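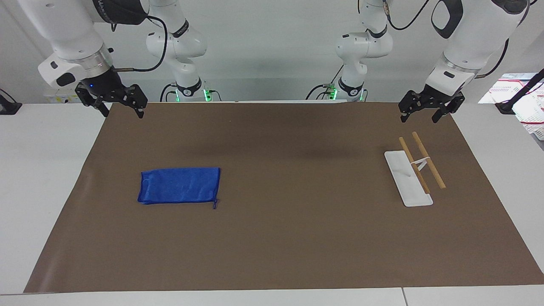

I've run the packing floor at Prirnivik for 14 years, so when the office asked who wanted to write the announcement about our new two-armed packing cell, I stuck my hand up before anyone from marketing could. We make travel cutlery and table sets, and the fiddliest thing we pack is the chopstick kit. Two wooden chopsticks, the little white clip-shaped holder that keeps them apart, and a blue drawstring pouch that never wants to stay open (ask anyone who's done a shift of them!). From February 13, 2021, the cell, which we've named Skomov, takes on part of that work at our Tatari site.

We started talking about it in November, when the Christmas orders had us at 3885 kits in one run and a lot of sore thumbs. Rizwan Tanoli, our production manager, asked the bench crew what they'd hand over first and the answer came back pouches, pretty much in one voice.

So what changes? No jobs are going. Two of our packers, Kulsoom Mengal and me, have trained to set the cell up and look after it, and everyone else rotates through checking, gift orders and repairs. Shifts stay the same length. The pay grade for cell operators goes up, and I won't pretend I'm sad about that.

"I was dead against it at first," Kulsoom says. "Now I'm the one telling it where the pouch goes -- and my wrists have had a holiday."

It's slower than Kulsoom on a good day, mind you, and we're still fiddling with the grip on the drawstrings. Customers won't see any change to prices or delivery times. Trade buyers who'd like to come and have a look can ring the Tatari front desk and ask for me or Rizwan.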